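Speaker notes: Reading a care label backwards
Constanza Bustos, Velturside textile care evening, July
Slot: 15 minutes plus questions

Opening

Start without slides. Ask people to think of the last garment they ruined in the wash. Pause. Most will name shrinkage or color loss. Both are predictable from fiber content and temperature, and both are covered tonight.

State the scope: household laundry, cotton and polyester, with a short detour into viscose. Wool gets its own talk in Toledo and I will not be drawn on it.

Part one. What the symbols limit

The washtub symbol gives a maximum. A tub marked 40 means the fabric is rated to 40 degrees Celsius. It may be washed at any lower setting. Say this slowly. People in the trade forget it too.

One bar under the tub means a milder cycle. Two bars means milder still, with less agitation and a shorter spin. The bars say nothing about temperature.

The square is for drying. A circle inside the square is tumble drying, and the dots inside the circle are heat. One dot is low. A cross through the symbol rules the process out.

If asked about bleach: an empty triangle allows any bleach, a triangle with two slanted lines allows oxygen bleach only.

Part two. Why cotton shrinks

Cotton yarn is under tension when it is knitted or woven, and that tension is held in the finished fabric. Water and motion let the yarns relax. Most of the change comes in the first few washes. Knits move more than wovens, as the loops can change shape.

Tumble drying adds to it. Line drying the same shirt gives a smaller change, and pulling it to shape while damp recovers part of the length.

Polyester is different. It is heat-set at the mill, well above any home wash temperature, so it holds its size. Its weak point is oil. Body oils and cooking fats bind to it and a cool wash leaves some behind — hence the gym shirt that smells again after ten minutes of wear.

Viscose: weak when wet. Low spin, no wringing, dry flat. Move on quickly.

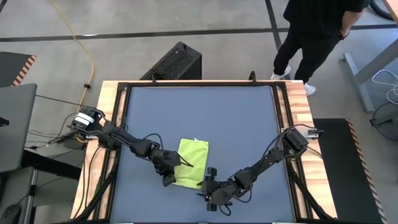

Can a bright cloth go in with whites after a few washes?
Keep it with the colors. Loose dye drops off over the first washes, but small amounts can keep coming out for the life of the fabric, and white cotton picks them up.

Part three. The Pellavo trial

Give the setup in one breath. Pellavo supplied 709 cotton hand towels from a single dye lot. We split them between two detergents, one liquid and one powder, and washed them at 30 degrees with the same load weight each time. Color was read with a spectrophotometer before the first wash and again at wash 9.

Result: the powder loads faded more. The powder contained oxygen bleach and the liquid did not, so this was expected. The useful finding was the spread. Towels from overfilled drums varied far more than towels from drums at the rated load, whichever detergent was used.

Do not claim more than this. One dye lot, one fiber, one temperature. Posten has asked to repeat it on printed cotton and I can say so if it comes up.

Part four. Dosing

Dose by water hardness, soil and load size, in that order. Too little detergent in hard water leaves gray, stiff fabric. Too much leaves residue — it shows first on dark cotton, as pale streaks along the folds.

Fabric softener: skip it on towels. It coats the fiber and cuts absorbency. Expect objections from the back row. Offer the test: place a drop of water on the towel and time how long it takes to sink in.

Close

Hand out the symbol cards, 2 per table. Ask for them back. Take questions until the room is needed at 8:30.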